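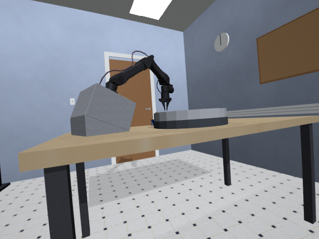
I've been baking the same loaf since November and I think I can finally say it's mine. It began as my neighbour's, really. Chibuzor Abubakar lives two doors down from us in Brulstead and he gave me a jam jar of sourdough starter over the wall, along with a sheet of instructions in very small handwriting that I lost within the week. So most of what follows I've had to learn by getting it wrong, which my family have been very good about (there was a fortnight of toast you could have roofed a shed with).

The starter is called Durko. My youngest named it and won't be argued with. Durko lives on top of the fridge in the warmer months and in the cupboard by the boiler when it's cold, and gets fed a couple of spoons of flour and the same of water most mornings, or whenever I remember. I used to panic if I missed a day. Now I give it a good stir and carry on, and it always seems to forgive me.

My usual dough is 630 grams of strong white flour, a handful of rye if there's any left in the bag, water, salt, and a big dollop of Durko once it's gone bubbly. I mix it after tea and leave it in the large yellow bowl with a plate on top. Then I give it a fold or two while I'm pottering about, and it goes somewhere cool for the night. Our hallway does nicely in February. You could hang meat in there!

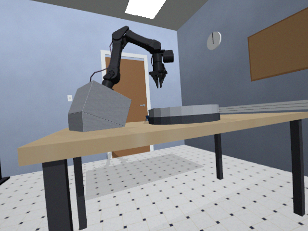

Can you make sourdough without kneading it? Folding does the job perfectly well. Wet your hand, pull one side of the dough up and over the middle, turn the bowl and do it again until you're back where you started.

I was very doubtful about that when I first read it, having grown up watching my gran thump her dough about until the table shook. But the long night does most of the work for you, and my wrists are grateful. I do miss the thumping on a bad day - it was cheaper than most hobbies.

Baking day is nearly always Saturday. I heat the oven with the old casserole inside it, lid and all, and give it far longer than feels sensible. The loaf goes in with the lid on, and then the lid comes off for the last stretch so the top can go properly brown.
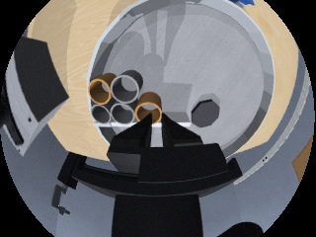 I set the timer for 46 minutes altogether, though I start peering through the door well before that. My sister Riko says her oven wants 42 and I believe her, as hers burns everything. Then comes the hard part, leaving it alone until it's cool. We have managed this perhaps twice. The end crust goes to whoever is nearest, with far too much butter on it, and I've stopped pretending I mind.

Next I'd like to try one with walnuts in.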